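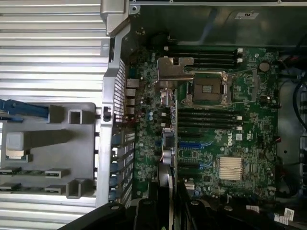

Jurnside Quiet Cabinet, six months in

I bought this thing in September after one too many evenings of trying to watch TV over what sounded like a hair dryer in the hall closet. Yes, I keep a server at home (old family videos, music, way too many photos of the dog), and yes, I know I could pay somebody to store it all for me. I like having it here!

So, the cabinet. It's a floor-standing box with foam-lined doors and a couple of slow fans in the back, and it came flat packed from a shop called Zendodau. Putting it together took me a whole Saturday afternoon. The instructions are tiny drawings with no words, and I had the left door on upside down until dinner. The cam locks are decent, though, and nothing has wobbled loose.

Noise first, because that's why you're reading. With the doors shut I get a low hum, kind of like a fridge in the next room. Open them and the whole racket comes back. I can sleep with the bedroom door open again, which I hadn't done in ages.

Heat was my big worry and it's been fine so far, but I haven't been through a real summer with it. Ask me in August. I do leave the closet door cracked.

What bugs me: the casters. They're hard plastic and they left marks on my floor the first time I rolled it out to get at the cables. I swapped them for a soft set from Ikov for 11 dollars and now it glides. Also the finish shows every fingerprint, and the key feels like it came off a diary.

I looked at the Guzmán one too, and it's nicer, no question, with real hinges and a proper cable door. It's also 82 dollars more and too deep for my closet, so that was that.

Four stars. I'd buy it again, but I'd order the casters the same day.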